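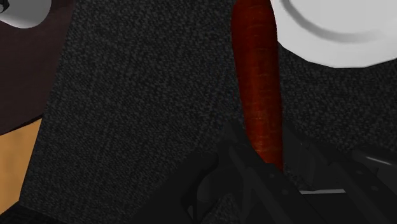 4 Übungsumgebung: Simulationspaket Trodow mit Greiferkamera

Begleitblatt zur Vorlesung, Teil 4. Stand: 26. September 2026

4.1 Gegenstand

Behandelt wird das Softwarepaket Trodow, das der Anbieter Karpenko als Lehrlizenz vertreibt. Es besteht aus einer Physiksimulation, einem Renderer und einer Aufgabensammlung für Tischszenen mit Lebensmitteln und Geschirr. Die Karottenaufgabe dient in diesem Abschnitt als Referenzfall. Verglichen wird stellenweise mit dem Paket Muretti, das im Vorsemester im Einsatz war.

4.2 Lieferumfang und Lizenz

Lehrlizenz, ein Jahr: 1.439 Euro, gebunden an den Lehrstuhl, nicht an einzelne Rechner.
Gleichzeitige Arbeitsplätze: 26.
Vorbereitete Aufgaben: 12, jeweils mit Szenendatei, Startzuständen und Bewertungsfunktion.
Nicht enthalten: Anbindung an reale Hardware. Diese wird über das Zusatzmodul Tevden hergestellt, das gesondert zu lizenzieren ist und in der Übung nicht verwendet wird.

4.3 Kameraanordnung

Die Kamera ist starr mit dem Handflansch verbunden. Der Greifer liegt damit dauerhaft im unteren Bildbereich, während sich Tischfläche und Objekte relativ zum Bild verschieben. Für die Auswertung ergeben sich daraus folgende Punkte.

a) Selbstverdeckung. In der gezeigten Ansicht ist das untere Ende der Karotte hinter der schwarzen Greifermechanik verborgen. Die Lage der Spitze muss aus dem sichtbaren Teil geschätzt werden. Wegen der leichten Krümmung genügt dafür keine Gerade durch die Bildpunkte; vorgesehen ist ein Polynom zweiten Grades entlang der Mittellinie.

b) Angeschnittene Objekte. Karotte und Teller reichen über den Bildrand hinaus. Eine Segmentierung, die geschlossene Konturen voraussetzt, liefert in solchen Fällen falsche Schwerpunkte. Randberührende Masken sind in der Auswertung zu kennzeichnen.

c) Benachbarte Objekte. Karotte und Tellerrand grenzen im Bild aneinander. Ob ein Kontakt vorliegt, ist aus einer Einzelansicht nicht zu entscheiden. Maßgeblich ist die Kontaktliste der Physik-Engine.

4.4 Darstellungsqualität

Die Texturen sind uneinheitlich aufgelöst. Die dunkelgraue, fein gesprenkelte Unterlage und die Haut der Karotte mit ihren Querriefen sind detailliert wiedergegeben. Der Teller ist dagegen einfarbig weiß, seine Kontur zeigt kurze gerade Segmente. Für die Greifplanung am Tellerrand ist das zu beachten: Die Flächennormale springt an den Segmentgrenzen, kantenbasierte Verfahren reagieren darauf mit zusätzlichen Eckpunkten.

Die Beleuchtung ist weich, ausgeprägte Schlagschatten fehlen auf der Unterlage. Verfahren, die Schatten als Höhenhinweis nutzen, sind in dieser Konfiguration nicht sinnvoll zu prüfen. In Muretti ließ sich eine gerichtete Lichtquelle pro Szene setzen; Trodow bietet die Einstellung nur global.

Der Kontrast innerhalb des Greifers ist gering. Schrauben oder Gelenke heben sich kaum ab, einzelne helle Kanten dagegen deutlich. Für eine Kalibrierung anhand von Greifermerkmalen sind diese Kanten ungeeignet, da Glanzstellen mit der Stellung wandern können. Die Greiferpose ist aus den Gelenkwinkeln zu berechnen.

4.5 Ablauf der Übung

1. Szene der Karottenaufgabe laden und Startzustand aus der Gruppenliste wählen.
2. Kamerabild und Gelenkwinkel mit gemeinsamem Zeitstempel aufzeichnen.
3. Karotte segmentieren, Mittellinie bestimmen, Krümmung angeben.
4. Verdecktes Ende extrapolieren und mit der Sollpose der Simulation vergleichen.
5. Greifachse quer zur Mittellinie festlegen. Öffnungsweite aus der lokalen Breite plus Sicherheitszuschlag bilden.
6. Greifversuch ausführen, Kontaktliste sichern.

Eine Episode endet spätestens nach 900 Simulationsschritten. Ein Abbruch durch Zeitüberschreitung zählt als Fehlversuch und ist mit abzugeben.

4.6 Bewertung des Pakets

Für die Lehre brauchbar sind die reproduzierbaren Startzustände und der direkte Zugriff auf Kontaktdaten. Die Installation verlief auf den Poolrechnern ohne Anpassung. Nachteilig sind die grobe Geometrie des Geschirrs, die fehlende Lichtsteuerung je Szene und die knappe Dokumentation der Bewertungsfunktionen. Deren Gewichtung musste aus den Konfigurationsdateien entnommen werden. Eine Übertragung der Ergebnisse auf reale Greifer wird in der Übung nicht beansprucht.

4.7 Abgabe

Protokoll als PDF, Rohdaten als Archiv. Je Gruppe ein Plot der Mittellinie mit eingezeichneter Extrapolation. Achsen in Bildpunkten, Umrechnung in Millimeter im Anhang.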